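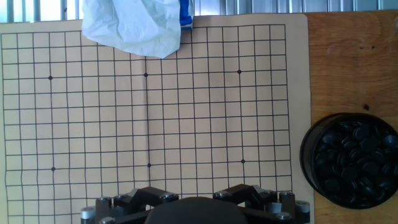 八月,上午。纸张压平与折痕试验,续。

昨天那批样张在恒湿箱里放了一夜,早上取出来看,边缘起翘比中间严重,和上一批一样。湿度设定 80,没动过。箱门的密封条靠铰链那一侧有点松,先用胶带贴住,等 Arne Reuter 回来再决定换不换。

压平用两种办法对比。A 组夹在吸水纸之间,上面放铸铁板;B 组先在背面刷一层很稀的甲基纤维素,半干时再压。Lirell 的纸吃水快,刷的时候手要轻,第一张刷多了,背面起毛,作废。Zumine 那种厚一些,刷完没有明显变化,标签写 Z-B,放在架子下层。
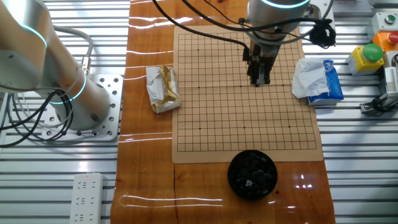

图:棋盘垫,网格印刷,平放在木台面上。

折痕问题:纤维已经断开的地方,压多久都会留一条线,只能变浅。A 组压 3 小时后拿侧光照,线还很清楚。B 组稍好,但印刷线条附近的纸面略有收缩,横线比竖线明显。怀疑和纸的丝缕方向有关,下次裁样时在角上用铅笔标方向,这次忘了标。

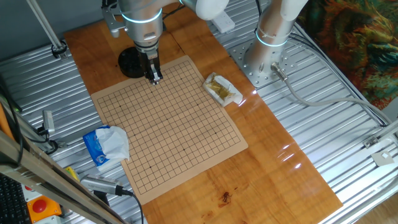 另外铸铁板底面有一小块锈,用 3000 目砂纸磨掉,擦干,垫了一层聚酯膜再用。以前的记录里有几张样张出现黄点,可能就是这里来的,要翻一下旧本子。

Eruvis 的吸水纸只剩半包,下单 100 张。上次那家送来的尺寸偏小,下单时注明要整张,不裁。

下午:B 组换吸水纸,继续压。Mallet 的样张还没拆封,先不动。

待办:
湿度计校一次。
甲基纤维素重新配,旧的那瓶有沉淀。
问 Arne 侧光灯的支架放哪里了。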